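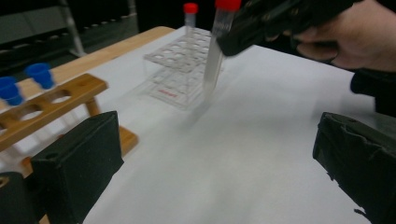

# Skarel tube and rack set – data card

Skarel is a small collection of recordings about one ordinary bench job: putting tubes into racks and taking them out again. It was made at Clulier, in the teaching lab, during January. This card explains what is on the table, how the folders are arranged, and which mistakes we already know.

English is not my first language, so if a sentence is unclear please open an issue and I will rewrite it.

## What is on the table

The bench top is covered with white paper. We change the sheet when it is stained or torn, so the colour of the background can differ a little between folders.

- **Acrylic rack.** Clear, with two tiers and a small red marking on the front. In the labels it is called `rack_clear`.
- **Wooden rack.** Honey-coloured, with round holes in the upper board and drying pegs on the base. In the labels it is called `rack_wood`.
- **Red-cap tubes.** Clear centrifuge tubes with screw caps and graduations. Label `tube_red`.
- **Blue-cap tube.** Clear, with a rounded bottom. Label `tube_blue`.
- **Open tube.** Any tube where no cap can be seen. Label `tube_open`.

All tubes are used without samples or chemicals.

## The activity

Each recording has one starting layout and one finishing layout, both written in `layout.csv`. The person at the bench moves tubes until the finishing layout is reached, or gives up. The recordings where the person gives up are kept, and they have `done = 0`.

The wooden rack is the more difficult one. Its holes are wide for these tubes, so a tube does not stand straight and often leans until it rests on the base board or against a peg. 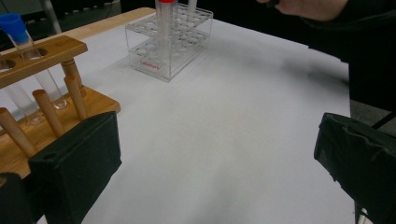 We count a leaning tube as placed if its upper part is inside a hole. A tube that lies on the base without passing through the board is not placed, even when it looks stable. In the acrylic rack the rule is simpler: the tube must pass through both tiers.

## Folders

There are 11 folders and 2,000 recordings in total. Folders 1 to 9 are for general use. The last 2 are kept for testing, and we ask you not to train on them.

 skarel/
 folder_01/
 layout.csv
 notes.txt
 clips/
 folder_02/
 ...

The file `notes.txt` is free text. Some are long and some have only one line – it depended on how busy the afternoon was.

## Known problems

- The clear plastic is hard to see against white paper. Edges of `rack_clear` were labelled by hand and may be a few millimetres wrong.
- Fast movements leave the tube blurred. Do not use the graduations for measuring anything.
- In folder 4 the columns `start` and `finish` were exchanged. It is corrected in the present version, but old copies still have the error.
- `tube_open` does not tell whether the cap was removed or only hidden behind the rack.

## Changes

Version 2 adds the peg positions for the wooden rack and removes duplicate rows from `layout.csv`.

## Related items

Cundance – glassware drying layouts
Beaudoin – cap and lid colours, label list
Skarel – notes on labelling clear plastic
Clulier – bench paper and lighting tests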